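Thread on Scottish oatcakes, and why the ones from the north coast break differently from the ones sold further south. Mostly notes from a month of baking and reading. 1/

Most packaged oatcakes are rolled thin, cut round and baked flat until they are dry all the way through. The northern farmhouse type is rolled as one large circle, cut into quarters (farls), cooked on a griddle, then dried in front of a fire. The edges curl up as they dry. 2/

The curl comes from uneven moisture loss. The griddle side sets first and the top side keeps shrinking. In an oven with heat from both sides you get very little of it. 3/

Meal grade matters more than fat. I used medium oatmeal from a mill in Sutherland, 211 g, with 16 g of melted beef dripping, a pinch of baking soda, half a teaspoon of salt and 110 ml of hot water. Rolled oats will not hold together at this ratio unless you grind them first. 4/

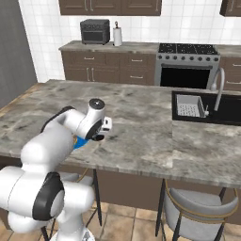
The water has to be close to boiling. With lukewarm water the dough cracked at the rim every time I rolled it. Effie Mackay's handwritten recipe says "water off the kettle" and gives no amount, so the 110 ml is mine. 5/

Roll fast. The dough stiffens within a couple of minutes and cannot be re-rolled more than once. Dust with fine oatmeal, never wheat flour, which scorches on the griddle and leaves a bitter film. 6/

Fat: dripping gives the hardest snap. Butter gives a softer, shorter crumb. Lard sits between the two. Fiona Haldane uses bacon fat and drops the salt by half. I tried it and would drop the salt entirely. 7/

Drying: I don't have a fireplace, so the farls went on a wire rack in the oven at 110 C for 50 minutes with the door slightly open. The first batch came out at half an hour and was leathery by evening. 8/

Storage was traditionally in the meal chest, buried in dry oatmeal. I kept one batch that way and one in a tin. After 16 days the tin batch had gone a little stale and the buried batch had not. Small test, same meal, same fat. 9/

Arvo Hyvönen asked whether these are related to Finnish thin breads. The drying step is similar, but those are mostly rye or barley and many are leavened - a different dough. I have no source for a direct link. 10/

Next is bere bannocks, once the barley meal arrives in January. If anyone has a griddle temperature measured with a probe, please post it. 11/11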